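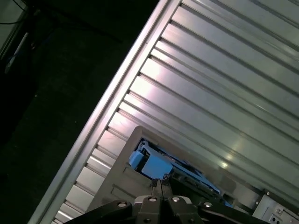

Slide 1: metal work surface, ribbed, with the border rail.

Notes for the talk, glare and lighting in small workshops. Keep to 25 minutes. Clicker is on the lectern, the house lights stay half up.

Start with the shop in Irkov. Long room, north windows, bright tubes running the full length of the ceiling. The people there told us they had plenty of light and still couldn't read a scale in the afternoon. Dehua Liao measured 800 lux at the main bench, well over the 535 we found at the assembly tables next door. The assembly tables got no complaints. Pause here and let people look at the two numbers.

Point to make: a light meter facing up tells you what lands on the bench. It doesn't tell you what comes back to the eye. Bare metal sends a lot of it back in one direction, and if your head is in that direction you lose the marks you are trying to read.

Slide 2, the sketch with the angles. Go slowly. Lamp, surface, eye. Move the lamp and the bright patch moves. Move your head and it moves too, so people lean. Cuiping Shen's posture diaries go with this slide. Read out the one from the engraver who had been sitting sideways for most of a year. Do not read the name.

Slide 3, what we tried at Trotine.
First we turned the fixtures so they ran along the side of the benches instead of straight overhead in front. Took a morning. Cost was the electrician.
Then diffusers. These helped on flat stock and less on curved parts. The cheap ones yellowed by December and had to come out.
Then task lamps on arms, one per person, with a switch they could reach sitting down. This was the change people kept. Bench level came down to 700 and the complaints mostly stopped.

If someone asks about cost: the whole job at Trotine was 3227, lamps and labor, before tax. Morena Sanna has the breakdown and is sitting near the front, she has agreed to take money questions.

Slide 4, paint and benches. Short. Matte gray on the wall behind the bench. Mats where the work allows it. Istgate would not use mats - they pick up chips and scratch the next part - so there we only moved lamps. Say this plainly, people respect it.

Slide 5, what we don't know. Older eyes. Night shift. Gorazd Mujić wants to look at both at Nowicki next and needs two more shops to join. Leave his email up while I talk.

Things to cut if we run over: the history of the fluorescent tube, the second posture diary, most of slide 4.

Last slide is the checklist. Handouts are by the door. Thank Xiuying Mao for the drawings. Questions until 11:40, then the room is needed.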